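Raner Cell Setup 5: review

Reviewed by Konrad Tanner
Tue 6 April

Raner Cell Setup is a desktop package for laying out and commissioning a single-arm cell in simulation before anyone bolts down a base. Version 5 adds a new base placement tool, a rewritten collision editor and import of service records. I have used it since February on one job: a kitchen cell for Bakitz, who test cooking appliances and want an arm to place and remove cookware on a gas range.

Installation took 15 minutes on a mid-range workstation. The license is tied to the machine, and moving it to another one means a support ticket. Mine was answered the next day.

Base placement is the best part of the release. You mark the points the tool has to reach, set a limit on how close any joint may come to its stop, and the program shades the floor according to how well each position serves the list. I gave it 88 target poses spread over the burners and both counters. The first pass took a few minutes and put the base in front of the range, to the left, which I would not have picked by hand. My own choice was centered on the oven door and lost the rear burners to a wrist limit.

The collision editor is slower going. Imported appliances come in as one solid, and each has to be split before clearances mean anything. The underside of the microwave matters most in this cell. With the default margin the planner rejected nearly every approach to the rear burners; after I split the model and set a separate margin for the lower edge, most of them passed. The grates need the same treatment, or the contact check reports a fault whenever something is set down on them.
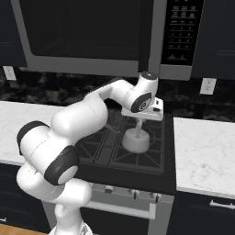

Gripper over the right half of the stovetop, microwave directly above.

Tool center point calibration follows the usual routine of touching one fixed point from several directions. Version 5 shows the residual error after each touch and lets you drop a bad one without starting over. That saved me an afternoon. The payload screen is less helpful. It accepts a mass with no center of gravity and gives no warning — a mistake that will show up later as drift on the real arm.

The maintenance side is thin. You can attach a schedule to each joint and log brake tests, and the program will flag a joint once its running hours pass the limit. It reads service records from Reltesia controllers without trouble. Records from an Aasen controller came in with the joint numbering shifted by one, and I corrected all 107 entries in a spreadsheet. Support has confirmed the fault and given no date for a fix.

Exported programs ran on the controller emulator with one change, to the name of a digital output. Cycle times there were around 5 percent longer than Cell Setup predicted, mostly from blending at the corners. I would budget for that.

Good: base placement, calibration screen, clean export.
Poor: solid-only import, payload entry, Aasen records.

Recommended for single-arm cells in tight spaces. Shops running Aasen controllers should wait for the next update, or keep their service logs elsewhere until it arrives.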